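Gresora building - loading yard + back storeroom walk, December. Started 2 pm, done before dark. Key: OK / FIX / WATCH.

## Yard

- [x] Gate latch and chain - OK
- [ ] Ramp handrail - FIX. Bottom bolt turns by hand. Same as last time
- [x] Ramp grit strips - OK, top one lifting a bit at the corner, press down and check next round
- [ ] Yard light over door 2 - WATCH. Takes forever to come on
- [ ] Drain grate - FIX. Half full of leaves, water will back up to the door sill first hard rain
- [x] Dock bumpers - OK

Comment on drain: cleared what I could reach by hand. Needs the grate lifted, two people and a bar. Granda has the bar, ask before end of week.
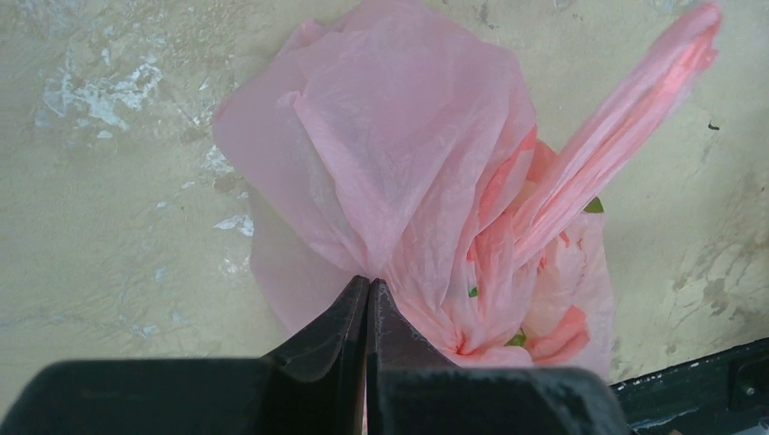 Litter is the other half of the drain problem. Leaves rot down, plastic doesn't, it lies flat across the slots and the water just sits on top. A thin pink bag like this one on the concrete is enough to cover a good part of a grate, and the twisted handle can catch in the slots too. Pick up on every walk, don't leave for the sweepers. Also a slip hazard for anybody carrying boxes who can't see there feet.

## Doors and exits

- [x] Door 1 push bar - OK
- [ ] Door 2 push bar - FIX. Sticks, needs a shoulder. Not acceptable on an exit
- [x] Exit signs lit - OK, both
- [ ] Exit path clear - FIX. Pallet jack parked in it. Moved it. Third time
- [x] Door closer, storeroom - OK, slams a little

Comment: Door 2 was "fixed" by Sisico last visit, bar sticks again when the door is cold. Call them back and have them try it with the heat off. Until then post a note on the inside and keep door 1 unlocked all shift. If both can't be used nobody works in the back, simple as that.

## Storeroom

- [x] Extinguisher by sink - OK, gauge green, pin in
- [ ] Extinguisher by shelving - FIX. Gauge fine but boxes stacked in front, couldn't reach it without moving two
- [ ] Sprinkler clearance - FIX. Top shelf stock too close to the heads. Want 30 inches here, our own rule, more than the minimum on purpose
- [x] Shelf feet bolted - OK
- [ ] Shelf load tags - WATCH. Tag says 300 lb per shelf, bay 17 looks over. Not weighed
- [x] Ladder - OK, feet good, label readable
- [ ] Extension cord - FIX. Running under the mat to the fan heater. Unplugged it and took it away

Packing waste is piling up again. Cardboard, loose paper, fill, all of it ends up near the heater outlet by afternoon. Metal bin with a lid goes by the packing bench, Li has one spare, the order number is on the board. Empty at noon and at close, not whenever.

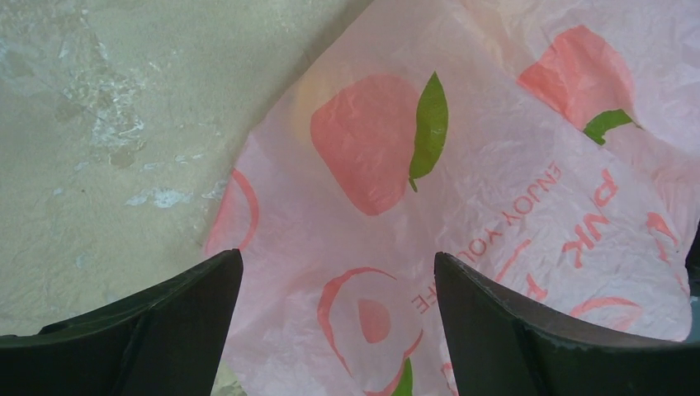
Same goes for the shelf under the bench. Stuff gets shoved in there and forgoten until the bottom layer is dust. Pull it all out once a month and keep only what fits in the one crate.

## Electrical

- [x] Panel door closes, 36 in. clear in front - OK
- [ ] Panel labels - FIX. Two breakers have tape over the old names, can't read either
- [x] GFCI at sink - OK, tripped and reset
- [ ] Outlet cover by bench - FIX. Cracked, cheap part, do it this week

## First aid

- [x] Kit on wall, sealed - OK
- [ ] Eye wash - WATCH. Bottle date is close, order now

## Do first

1. Door 2 bar - call Sisico
2. Clear boxes off extinguisher
3. Handrail bolt
4. Lift grate and clean out drain

Rest by next walk. Copy of this goes on the clipboard by door 1, cross off and initial as done.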